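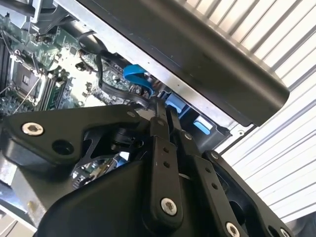
Fig. 6: Fingertips at the chassis opening, just below the blue SATA cable.

6.2 When the gripper stalls inside a PC case

Sooner or later your Ruddock will stop halfway through a job with fault 14 on the pendant (mine did it twice in my first afternoon!). Fault 14 means the fingers met more resistance than they were told to expect, and inside a computer that's very often a cable. Don't press Resume yet. I did, and pulled a connector clean off a perfectly good board.

CAUTION: Keep your hands out of the case until the pendant shows HELD. The finger links can still close while the fault light is flashing.

1. Press Hold and wait for HELD to come up.
2. Look at both fingertips from the side, with a torch if the case is deep. You're after any cable lying between them or looped over a link.
3. Switch to Manual and open the fingers 2 mm at a time. If a cable moves with them, stop and ease it free with a plastic spudger.
4. Back the arm out along the path it came in on. Please don't swing it sideways – the bare metal rim of a case will win.
5. Check the pivot screws at the ends of the finger links. Nip up any loose ones with the hex key from the Gratport kit.
6. Clear the fault, then run the empty open-and-close test well away from the case.

Note: If fault 14 comes back during the empty test, the trouble is in the gripper itself. Leave it powered off and go to 6.3.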